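Last updated: 18 April 2020

Prurnwood play table check, my notes as I go

Board edges: OK. I ran my palm along all four sides and only found one rough spot, near a corner. Sanded it, wiped it, fine now.

Board surface: OK. A few light scratches but no splinters. I'd still like to oil it before June if Berwyn Watkins can spare me the tin (he has had it forever!).

Table under the board: OK. No wobble. I tightened 5 screws anyway — they weren't really loose, I just like doing it.

Block corners: mostly OK. I squeezed and pressed every one. The star gets the most attention from me because of the points, and they're still nicely blunt. The Sandhu set in the cupboard isn't so lucky, one has a hairline crack and I've put it aside.

Small parts: OK. Nothing in this set went into the choke tube.

Cleaning: done, warm water and dish soap. Please don't use the Ernico spray on the plastic, it leaves a film.
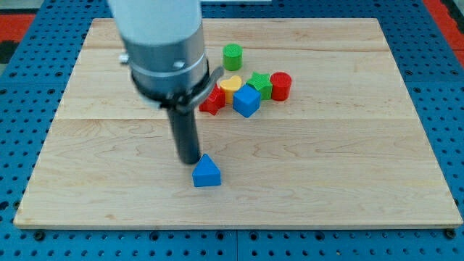 Item 114: blue triangle block standing on the board, with the heart, star and other shapes behind it.

Storage: needs work. The lid on the Toker bin pinches fingers — I got mine twice. New hinge ordered, lid stays off until it comes.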